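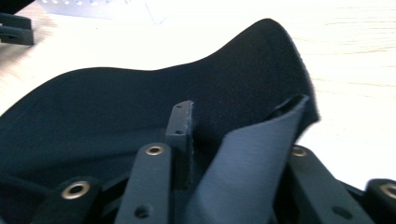
Hi, I'm Marites Cabrera, and I run Flilus with Bujar Karagiannis out of two rooms above a print shop in Tukstead. There are 8 of us now! We write the software that tells a gripper what to do once it has hold of something floppy: felt, lining, webbing, anything that won't keep its shape while you plan around it.

Our planner is called Ilutier (Bujar picked the name, I lost that vote). It takes wrist camera views, guesses where the folds are, and replans the grasp 24 times a second. Black cloth is still the hard one. You get almost no texture to work with, so Lumturie has been rewriting the edge finder since August and we keep feeding her more demos. She's up to 649 on dark felt alone, and she'd like more, please.

Hrvoje looks after the replay tool, which lets you scrub through a failed grasp and see what the planner believed at each step. I use it more than my email.

We take on a few outside projects a year, mostly sewing and upholstery shops. If you've got a fabric that drives your machines nuts, mail us a piece and ask for Jessie.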